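August, late evening

I came back from the workshop with my hands smelling of machine oil again, and I want to write this while I remember it.

The new bracket for the wrist is mounted. I printed it three times before the holes met the motor plate, and the last time I made them a little bigger and did not tell Nayara. She would say that a hole which is "a little bigger" is how all our problems begin. She is right, but the arm needs to move before the end of the month and I also need to sleep.

We named the arm Brito, after the street where Wagner found the motors. It has a reach which is enough for a small table, if we put everything close. The shoulder still makes a noise when it goes slowly, like somebody is chewing. Wagner Coutinho thinks it is the belt. I think it is the bearing, because the noise was there also with the old belt. We did not decide.

For the table work we use the toy kitchen from Nayara's niece. Today's job was the place setting, with the plate and the fork and the knife on the mat, and the small food. I wrote the first list of positions by hand, and this was slow work, but I like to do it with a pencil.
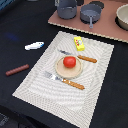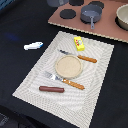 Ekard Shared Workshop — Small Robots Group

Looking at the two pictures together, I see how many things are different between one table and the other. In the first the tomato is on the plate and the sausage is on the bare table, left of the mat. In the second the plate is empty and the sausage is on the mat, below the fork. The tall pot and the saucepan stand next to each other in the first one. My program knows nothing about this. It has one list of positions, and if the saucepan handle is pointing down to the mat, the arm must know that the handle is there.

So I must stop to write positions by hand, and let the program look for the objects first. Nayara Miranda has been telling me this since spring. I said to her today that she was right, and she wrote it on the whiteboard with my name under it.

The fork is the object I fear most. It is thin and it lies flat, and the mat has a weave, so the fingers can take the mat together with the handle. I tried rubber on the fingertips, cut from a bicycle tube. The rubber is good for a round thing like the tomato. For the fork I want a thinner tip, maybe with a small angle, like a fingernail. I made a drawing of it on the back of the Doltunine receipt. They asked 25 for the two small servos, and I paid without discussion because the shop was closing. I regret it a little.

One more number, so I don't lose it — the wrist limit is now 168 degrees. Before, I had it higher, and the cable was pulling at the connector. I must write this also in the file on the workshop computer, not only here.

Wagner wants to bring Brito to the open evening in Brasetdale. I told him yes too quickly. On the way home I was thinking about the shoulder noise, and about people standing near the table with their coffee. We will need a stop button which is bigger than the one we have. There is a red one in the drawer with the old switches, if it was not taken for the drill press.

Tomorrow: open the shoulder and look at the bearing. Take the cutter for the rubber. Ask Nayara for her code which finds the edges of the plate, and read it before I ask her questions about it. Buy tape.

It is late and the neighbor's radio is finally off. I will wash my hands one more time and go to bed.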